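The Sweater Drawer Always Wins

My family has a drawer for sweaters that are too good to throw out and too odd to wear. Every family does. Ours sticks in January, when the heat is on and the wood swells, and that is the one month anybody wants a sweater.

Nestor Maglaya, who repairs knitwear from a shop in Troklow 3 blocks from the bus depot, tells me he has 217 pieces waiting to be picked up. Some have been waiting for years. He calls, he writes, he lowers the bill. The owners promise to come by after lunch.

"They want it fixed," he says. "They don't want it back."

I understand them completely. A mended sweater is a sweater you have to wear - a torn one only asks for space.

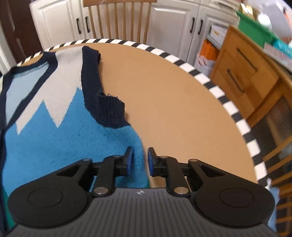
A knitted vest with a zigzag band, spread out on a round wooden table.

I left Maglaya's with my own cardigan, paid in full. It went straight in the drawer.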